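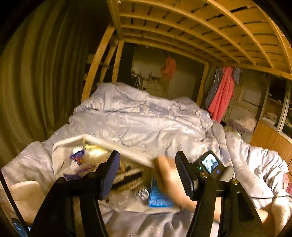
Lower bunk, room 4, and the small stuff box

Re: [akholm-cabin] bunk room – bedding and who brings what

On 3/22/21, Boonmee Sitthichai wrote:
> Hi all, can someone tell me if the quilts stay up at Akholm between
> groups or if we haul them home to wash? Also is it still 14 of us?
> I can fit 2 more people in the van but not with bedding on top.
> Boonmee

Quick answers, typing this on a break.

Quilts stay. Sheets and pillowcases you bring, and take home again. Last December we found a whole pile of damp sheets in the hall closet, please dont.

Still 14 as far as I know. Belay family is a maybe, they want to hear about the road first. If they drop out that frees up the corner bunks and Boonmee you could spread out a bit.

Money – 810 total for the cabin, same as last time. Split it when we know the head count. Don't send me anything yet!!

Top bunks: slats are fine, I went over the screws on all of them. One mattress is too short for its frame so put a kid on it. Ladder in room 2 wobbles. Needs a longer bolt, will bring one if I remeber.

Small stuff (batteries, earplugs, matches etc) – put it in one box per room and put a name on the box. Not loose in the kitchen drawers.

Boonmee, yes to the 2 extra in the van. Bedding can go with me, I have the roof rack. Drop it off the night before, side door is open till late.

Still need someone for breakfast on the first morning. Anyone?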